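Home › Blog › Slow Mending

The Quilt From Merrick, Part Two

Aug 29, 2026

So I finally washed it! If you read my last post you'll remember the quilt I brought home from the estate sale in Merrick, the one with 1962 stitched in red thread in the corner (and no name, which drives me a little crazy). I'd been scared to put it anywhere near water. Old red thread loves to bleed, and I have ruined a tablecloth that way before.

I ended up writing to Haris Halilović, who taught the hand quilting class I took years ago, and he told me to press a damp white cloth on the red bits and leave it there while I had lunch. No pink at all. Into the bathtub it went, cool water, a spoonful of plain soap, and I just pushed it up and down with my hands like I was making bread. The water went the color of tea. I changed it 3 times and then stopped looking.

Drying took two days flat on the porch under a bedsheet, with me running out every time a cloud showed up.

Now for the damage. There are 11 blocks with split seams and one that's really just threads and batting at this point. The seams are easy, a bit dull, good radio work. The bad block I'm going to cover with a patch, and I've been going back and forth on fabric all week. New cotton looks so bright next to the old stuff!

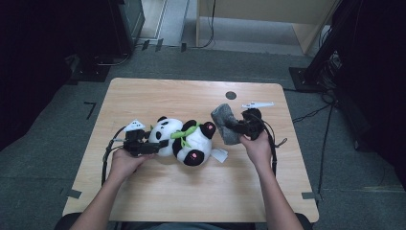 My sister thinks I should use one of Grandpa's shirts, the soft blue check, and the more I think about it the more I like it. It's faded already and it has that thin, washed feel. The quilt didn't come from our family, but it lives with us now, so why not put a bit of him in there?

I'll cut the patch this weekend if I get brave enough. If any of you have a trick for keeping a needle-turned edge flat on worn cotton, please leave it in the comments, I'm begging you.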